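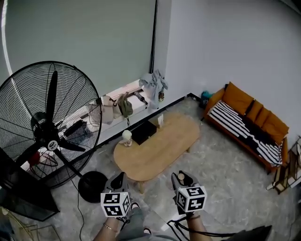
So who is a handheld gripper kit for, if you don't own a robot yet?

"People who want to teach one at home, with their own hands, before they buy the expensive part," says Sosina Derese. She runs the rental side at Jeststead, the small outfit that lends out the Graseo kit by the week, and she had clearly been asked that before!

I'd come to her because I've been reading up on these kits since August and every product page left me with the same questions. You get 2 grippers, one for each hand, and each one has a white cube with black square patterns on it. You do your chores with the grippers, and the recording of your movements becomes practice material for a robot arm. That much I knew. What I wanted to hear was what it's like to live with.

"The first day you feel silly," Sosina told me. "You reach for a cushion and you miss. Then your hands sort of get it." She tells renters to start in the living room (sofa, coffee table, things with some space between them) and leave the kitchen for later. Folding a throw is her favorite first job. Glassware is her least favorite, and she laughed when I asked why, so I'll let you guess.

I asked about the cubes, which look a bit like oversized dice to me. They're there so the software can work out where each gripper is and which way it's pointing. "Keep them in view and keep them clean," she said. "Hand cream is terrible. Long sleeves are worse."

Getachew Gashaw handles the setup calls, and he jumped in at this point to talk about cables. He'd like everyone to walk their route once before recording, and to look down while they do it. "Lamps, chargers, fans, all of it has a cord," he said. "You're thinking about your hands, so you forget your feet."

The rental is $127 a week, and you get 40 hours of recording storage with it. More storage costs extra, and I did grumble about that. Sosina didn't budge. She did say that most first-time renters come nowhere near the limit, and that 3 short sessions a day is plenty for anybody's wrists.

Ah yes, the wrists. I'd call the weight my main worry, and Getachew agreed it's the complaint he hears most. His advice is to rest your elbows between tasks and swap to something easy, like moving a small box from one end of a table to the other. A lighter version is being tested under the name Filutia, but neither of them would give me a date for it (I tried twice).

If you want a week with the current kit, Jeststead takes bookings by phone in the mornings. Ask for Getachew if it's your first time.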